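In Defense of the Unfinished Shelf

My neighbor Clive Whiteley has been building a bookcase since before I moved in, and I have lived on Stockdale Lane for eight years. I have seen the bookcase. It has sides, a back, and strong opinions about which wall it belongs on. What it doesn't have is shelves, so for now it is a tall rectangle that holds a lamp cord out of the way.

I used to feel sorry for Clive. Then last November I cleaned out my hall closet and found half a sweater, a language course that had gotten me as far as ordering soup, and the first 20 pages of a novel about a lighthouse. The lighthouse keeper was still on the stairs. He had been on the stairs since my daughter was in middle school.

We live in a time that is very hard on people like Clive and me. Everything wants to be completed. My phone congratulates me for closing a circle. The library app shows a little bar creeping across the bottom of the book, so that I can be scolded by a novel while I'm enjoying it. A website I visited to buy a toilet flapper told me my profile was 25 percent complete and seemed hurt about it. I have no idea what the other 75 percent of me has to do with toilets.

There is a whole shelf at the bookstore in Skulthorpe devoted to finishing. I have bought several of these books. I have read the opening chapters with great attention. The advice is always the same: break the job into small pieces, do the worst piece first, reward yourself with a walk. I have done the walk many times.

What the authors never seem to consider is that a person might have gotten what she came for. I took up the language course because I was going on a trip and was frightened of waiters. I learned to order soup. I went, I ordered soup, it came. By what standard did I fail? I suppose I can't read the great poets in the original, but I wasn't reading them in the copy either.

The half sweater is a better case. I knitted it through the winter my father was sick, mostly in chairs that were bolted together. I wasn't making a sweater. I was making something for my hands to do while other people used long words in the hallway. When he came home, I put the needles down, and I have never felt the slightest wish to find out what the left sleeve would have been like. A friend offered to finish it for me as a kindness. I thanked her and moved it to a higher shelf.

Wood people understand this better than most, I think. Go into any garage in Zekitham and you will find boards that were bought for something. The owner can tell you what: a bench, a headboard, a step stool for a grandchild who now drives. He'll run his palm down the grain while he tells you, and you'll notice that he isn't in any hurry to cut it. 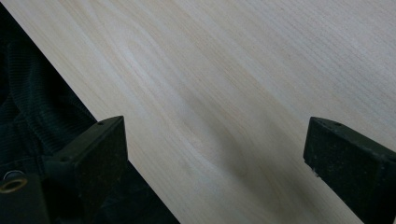
Pale wood with a swirl in the grain. It could still be anything.

A board that hasn't been cut is at the top of its career. Once you saw it, it has to be a shelf, and then you can see that it's a slightly crooked shelf, and then you have to put a plant on the crooked end. Clive told me he has had one leaning behind his furnace so long that he feels it has earned its place there. His wife feels otherwise. I try to stay neutral, though I do bring him sandpaper at Christmas.

I should be fair to the other side, which in my life is represented by my sister-in-law, Hayley Tunstall. Hayley finishes things. She finishes jigsaw puzzles, bottles of vitamins, and other people's sentences. She once read all of a mystery series she disliked from the second book on, so as to be sure. When she heard I was writing this, she said that it was very easy to praise unfinished work when somebody else was finishing the work that counted, and that I might ask who had stayed up putting together the folding chairs for the family reunion.

It was Hayley. The chairs were excellent. I ate two helpings of potato salad in one of them.

So I'll give her this much. There are things that have to be finished, and most of them involve other people. Taxes. Thank-you notes. Bridges, certainly; I am firmly in favor of the whole bridge. If a surgeon told me she'd gotten what she needed out of my operation by the halfway point, I would want to speak to someone. If you promised a child a birdhouse, the child is owed a birdhouse with a roof, and the philosophy can wait.

But the rest of it, the things we take up at our own kitchen tables for our own reasons, ought to be let alone. We seem to have picked up the rules of the office and brought them home with the stapler. My town's arts center sends out a newsletter called Nudum, and last spring it asked readers to send in their "completed creative goals." I had none. I had a watercolor of a pear that was going along nicely until the pear got eaten. I'd have sent that, but there was no box for it on the form.

I don't believe anybody quits everything, by the way. People who drop one thing are usually off picking up another. Clive, while not building his bookcase, has become the best tomato grower on the street. He has also learned the banjo to the point where we can tell it's a banjo. If he had buckled down and finished those shelves, he'd have somewhere to put his books, and I'd be buying my tomatoes at the supermarket, where they taste like the bag.

My daughter was home for a weekend recently and found the lighthouse pages in the closet. She read all of them standing up, and then she came into the kitchen and asked me what was at the top of the stairs. I said I'd never decided. She thought that over while she ate a piece of toast, and said it was probably a bird.

I wrote that down on the back of an envelope and put it in with the rest.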